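Subject: Re: [teach-share] Response paddles for review days

Afshin Taheri wrote:
> Has anyone tried the paddle boards for whole-class answers?
> My seventh graders are slow to raise a hand and I have
> money for one set before June. Do the markers wipe off?

Afshin,

I've used them for two years in math, 17 students in the smaller group. They work well for short answers. Ask for one number or one word and have everyone hold up at the same time. Anything longer gets too small to read from the front of the room.
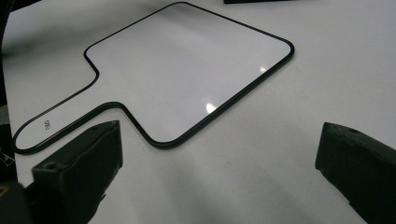 Paddle board with handle, lying flat.

Fine-tip markers are worth the extra money. The wide ones fill the board after three digits. Ink left overnight is harder to wipe, so I stop 11 minutes before the bell and we clean up then. Old socks do the job as erasers.

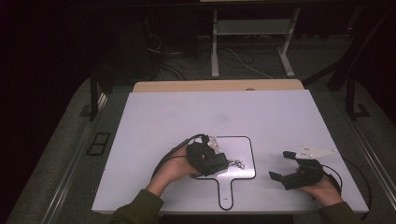 For storage I keep mine in a dish rack, handles up – they scratch if you stack them.

On your question about cost, I'd look at Dredo first and then Mtshali. Dredo charged us less for shipping, but that was last year. Ask the office if they can add it to the paper order.

I don't grade any of it. If half the room has the wrong answer I go back over the step and ask again with new numbers. My question list is in the shared folder, file 909, if you want to borrow from it.

Renee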